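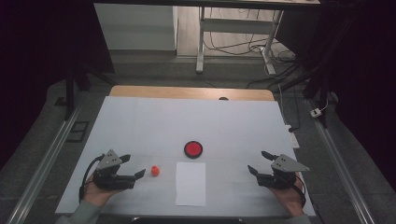

Red and orange-red on a white tabletop.

My color notebook is full!

January 6, 2023

I filled the last page of my color notebook over the holidays and I've been wanting to write about it ever since, so settle in, because I have a lot to say about brown.

For anyone new around these parts: last winter I bought a set of watercolors (the Mokoena student set, the one in the tin that dents if you look at it) with the plan of learning to paint birds. I was terrible at birds. I'm still terrible at birds. But while I was being terrible at them I noticed that I really loved the part before the bird, when you mix a little of this into a little of that on a scrap of paper and try to land on the exact color of a wing. So I dropped the birds and just did that. One color from real life per page, mixed as close as I could get it, with a note about what it was and what went into it. The notebook has 152 pages and I skipped a handful where the paint soaked through, but otherwise it's all in there, from a very timid gray at the front to a loud, happy orange at the back.

The gray was our mailbox. I thought it would be black plus water. It was blue and brown and the tiniest bit of yellow, and it took me a whole evening, and I was so pleased with it that I walked out in my slippers with the page and a flashlight to hold it up against the real thing. It was way off, by the way. Colors under a flashlight are a whole other sport. I went back in the morning and it was closer.

I got hooked on reds in the spring. I'd always thought of red as one color with a dark end and a light end, and then I started putting them next to each other. There are reds that lean toward orange and reds that lean toward purple, and when two of them sit side by side they bicker. A brick next to a tulip makes the brick look brown and the tulip look pink! Take the tulip away and the brick goes right back to being red. I did seven or eight pages of nothing but that, and my sister Eun-ji says I was hard to have lunch with that month because I kept sliding the ketchup next to things.

White is the one that got me, though. I put off white for ages since I figured there was nothing to mix. Then Su-bin Heo, who I know from the Tuesday swim, lent me her copy of an old paint store handbook, and there's a chapter that tells you to tear a square hole in a piece of gray card and look at a white wall through it. Please do this. Walk around your home and look at everything white through the hole. My kitchen ceiling is yellow by the stove and almost lavender in the corner over the fridge, and it's one can of paint, I was there when we rolled it on. The bathtub is green in the afternoon because of the tree outside. My white shirt in the shade was as blue as a pair of old jeans. I did whites for all of July and I'd happily have gone on into the fall.

And now, brown. You can get a perfectly good brown out of a tube, and I did for months, but it sits on the page like a lid. Mix it instead! Orange and blue, a lot of orange to start, then creep the blue in with the corner of the brush. It goes through rust and saddle and wet bark, and if you go too far you get a dark, smoky thing that makes a lovely shadow, so you haven't wasted it anyway. My favorite page in the book is a brown, page 69, the crust of a rye loaf that Jolien Declercq brought over. It has a bit of purple in it. I'd have sworn up and down there was no purple in bread.

A few practical things, since people have asked in the comments.

I use a number 2 round brush for nearly all of it. You want a swatch big enough to see and small enough that you'll do another one if the first comes out wrong. Let it dry before you judge it. Watercolor dries paler, every single time, and I still get fooled – I've ruined plenty of good matches by "fixing" them while they were wet.

Write down what you mixed while you're mixing it. I have a gorgeous mossy green with nothing beside it except "YES!!" and I have never been able to make it again.

The notebook is a Deker, the square one with the gray cover. It was 22 dollars, which felt like a lot for a thing I planned to smear paint on, and the paper does buckle if you're heavy with the water. I'd buy it again (I did buy it again). Nizar Awwad uses loose index cards and keeps them in a recipe box, and I'm a little jealous, because he can pull out all his yellows and lay them on the floor together while I'm flipping back and forth with my thumb in three places.

Don't worry about the fancy names. I spent a silly amount of time in the beginning trying to find out if something was vermilion or scarlet or whatever, and the names don't agree with each other from one brand to the next. My own labels are much more use to me. "Bus seat." "Inside of the good scarf." "Tea, forgotten." I can see every one of those without opening the book.

I started the second notebook on New Year's Day with the sky out the back window at breakfast, which I'd have called gray a year ago. It's got pink in it, and a warm sort of yellow down by the roofs, and I needed three tries. Next up is the frozen birdbath. I've been looking at it through the card all week and I think there might be some orange in there, so I'm going to dig out my thick socks and take the tin outside on Saturday if it doesn't snow.

If you keep something like this, tell me what your first page was!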